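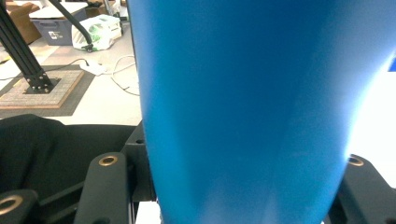 Blue object, most likely a tumbler, seen close up, at the Prollero bench.

Home | About us | Hire stock | Care sheets | Contact

About Prollero

Prollero supplies reusable drinkware and table coverings to schools, halls and community kitchens. The business was started by Katia Valentini and Tibor Kocsis, and now occupies 2 units on the same lot: one for storage and dispatch, the other for bench work.

Our standard cup is a tapered tumbler, wider at the rim than at the base, so that cups nest for transport. The main hire colour is a medium blue. Cups go out in crates of 32, and the smallest order we accept is one crate. The largest standing order is 300 cups, held for Amell and changed over each October.

Bench work

Every cup style is handled at the bench before it is added to the hire list. We look at grip, stability on a flat surface, nesting and surface wear. A matte finish hides light scuffing but can hold colour from juice and sauces, so staining gets its own entry on the record sheet.

Table coverings are looked at in the same unit. White paper is the usual choice, laid in one large sheet over the table. It shows marks clearly and is replaced when the record sheet is closed. 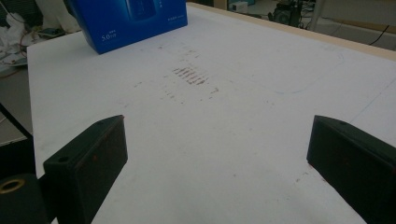

Marks on paper are recorded by colour, by shape (dash, dot, line or smudge) and by how far they spread from the densest point. Creasing is noted separately. Žydrūnas Luik keeps the record sheets and decides whether a covering is listed for food service, craft use or both.

Paper coverings are sold by the roll and are not taken back. Cups are returned rinsed, rim down, in the crate they came in. Chipped or split cups should be set aside in the bag supplied – please do not nest them with the others.

Who does what

Katia Valentini – purchasing and supplier accounts
Tibor Kocsis – storage, crates and dispatch
Žydrūnas Luik – bench work and records
Lộc Thân – bookings and school accounts

Crates and lids are made to our sizes by Fontana, the workshop run by Gerardo Fontana. Lids from the older Jerkuto range do not fit the current crate and are no longer stocked.

Pick-up is from the dispatch door. Orders for delivery need the name of a person on site and a note of any stairs.

Page last revised May 2018

Print this page | E-mail this page

Related items
Cup sizes and crate dimensions
Removing colour from matte cups
Paper coverings: weights and widths
Return labels for school accounts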